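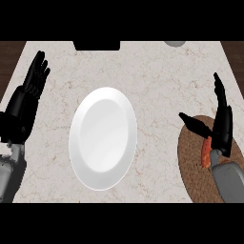 Living With Marble

Eliécer Cuervo has cut stone counters in Wenthorpe for 20 years, and he starts every sales visit with a lemon. He squeezes a little juice on a polished sample, leaves it for 3 minutes and wipes it off. The dull spot left behind is called an etch. Sealer does not prevent it.

"People think sealing makes it bulletproof," he says. "It buys you time with oil and wine. Acid eats the polish anyway."

Some customers leave with granite. Leidy Llanos stayed with a white marble that has thin tan veins, and paid for a honed finish, which hides etching better than a polished one. Her kitchen is now in its second year. The worst mark is by the stove, where a cut tomato sat through a Saturday lunch.

Cuervo's care advice is short. Use warm water and a drop of dish soap. Keep vinegar and bathroom sprays away. Test the sealer with a spoonful of water, and reseal if the stone darkens underneath.

His shop charges $60 an hour to rehone a worn area. Most of those calls come in August, after canning season gets going.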